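Small Parts, Long Waits: How Repair Shops Stock for Machines No Longer Made

Most repair delays have little to do with labor. At the Somstead bench of Forsberg, a shop that services sewing machines and small household motors, a typical job takes under two hours once the part is in hand. Finding the part can take until March.

Randi Magnusson, who runs the bench, keeps 400 part numbers on site. Screws, springs and carbon brushes account for most of them. Her rule is simple: any item requested twice in a year gets a permanent slot, and any item untouched for 7 years is sold or scrapped.
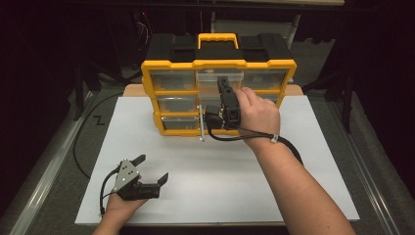 Fasteners cause more trouble than their price suggests. Older machines often use thread pitches that no general hardware supplier carries. A near match will start by hand, bind after a turn or two, and strip the casting. Magnusson checks each screw with a thread gauge before it is stored and writes the pitch on the label along with the length and head type.

Springs are harder to sort. Two with the same outer diameter and free length may differ in wire thickness, and the difference changes the thread tension noticeably. Forsberg measures the wire with a micrometer and bags each size separately.

Peter Šimko, a parts dealer in Skirkelis, buys leftover stock from closed shops. His list runs to up to 3000 items, many without a maker's number. He identifies these by measurement and sells them with a drawing. Returns are accepted if the part has not been fitted.

Rubber drive rings are the exception. They harden in storage, so Šimko orders them new in small batches and dates every bag.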